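# Painting a set of wooden play blocks

Cut your blocks to one size and sand the faces with 120 grit. Round the edges lightly — sharp corners chip first.

1. Wipe off the dust with a dry cloth.
2. Brush on a thin coat of primer. Leave it overnight.
3. Paint five faces, stand the block on the bare one, and let it dry for 4 hours. Then do the last face.
4. Sand lightly and give it a second coat.
5. Wait 18 hours before the blocks touch each other. Paint that feels dry will still stick.

Two dark colors work well together and hide fingerprints. Annick Leclerc mixes a little brown into her red so it sits closer to the green.

For storage, use something wide with a flat bottom. A metal bin is fine, but check it for burrs and keep the blocks in a single layer for the first week.
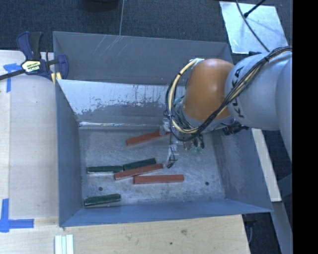

Red-brown and dark green blocks in a gray metal bin.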